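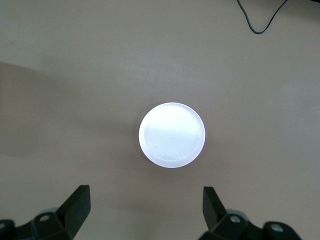
*Figure 1. A white lid on the table, gripper open. Picture from the wrist camera.*

So, lids! When I signed up for my placement at Nevwood in October, I figured I'd be writing about warehouses and big orange arms behind fences. What I got was a packing room with seven people in it, a kettle, and a lot of round white lids. Nevwood fills and ships tubs of hand cream and balm for smaller brands, and every tub needs a lid set on it before it goes to the capping press. Until last year that was all done by hand. Now part of it is done by an arm from a company called Sornovix, and my project question was simple enough: what did that change for the people who used to do it?

**What I did**

I spent 12 shifts in the room, mostly mornings, and talked to everybody who would put up with me. I also sat in on the training sessions, where someone guides the arm through a pickup over and over and the recordings go into a folder. They had 523 saved pickups when I left. My supervisor at Nevwood was Saron Lemma, who runs the line and was very patient about me standing in the wrong place.

**The job before**

A full shift used to mean 2000 lids, split between whoever was on. Murray Mahuika did it for years and showed me his way, which is to slide the lid toward you with two fingers and tip it up against your thumb. It looks like nothing. I tried it for one hour and my wrist was complaining before the first break (Murray thought this was very funny).

A lid lying flat is kind of a mean thing to hand a gripper. It's low, it's smooth, and the rim is the only part worth grabbing. The fingers have to come down wide on both sides and close right at table level. White plastic under bright light doesn't help either — in Figure 1 the top almost glows, and Saron says the glare was a headache the whole first month. They moved one lamp, then moved it back, then bought a different lamp.

**The job now**

Nobody lost their position, and I did ask everyone separately. But the days are different. Murray spends his mornings with the arm, recording new pickups and fixing whatever went wrong overnight. His job title hasn't changed and neither has his pay, and he brought that up before I did. He told me, "I taught it everything I know about lids and I'm still a packer on paper." I think this is the most important thing I heard on the whole placement, and I'd like to see Nevwood deal with it.

The others mostly rotate between filling, labels and inspection. Two of them said their hands feel better. One said she misses the lid table because you could talk while you worked, and now that she's on labels she's facing a wall. I hadn't thought to ask about that at all, so I added a question on it halfway through. That means the early interviews don't cover it, sorry.

There's also a new kind of tired. Watching a machine try for a lid, miss, back up and try again is oddly draining, and people said they felt responsible for it in a way they never did for their own dropped lids.

**Stuff I'd do differently**

I should have visited Nengate, the other site, where they still do everything by hand. A comparison would have made this a much stronger report. I also kept my notes by shift when I should have kept them by person, and sorting that out ate most of a week.

**Suggestions for Nevwood**

- Put the training work in Murray's job description and pay for it.
- Turn the label bench so people can see each other.
- Let more than one person learn to record pickups. When Murray was out, nothing new got added.

Saron has read a draft and is already measuring the room for the bench. The pay question she has to take upstairs, and I don't have an answer on it yet.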